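Home | About | Projects | Workshop hours | Contact

Filed under: Who we are

Pollcombe is a shared workshop for people who build robots and other automated things at home. Petronella Mtshali and Chantelle Pretorius opened it in March with 2 benches and 12 members. Membership is now 70. Most of the building still happens in members' own houses, and the benches are for cutting, drilling and repairs.
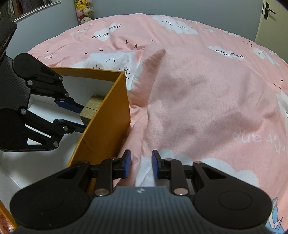 Pollcombe Gripper Group

The group works on two-finger grippers with padded fingers. Wooden blocks and a box are enough for practice - a bed will do as a table. New members can borrow tools for 10 days.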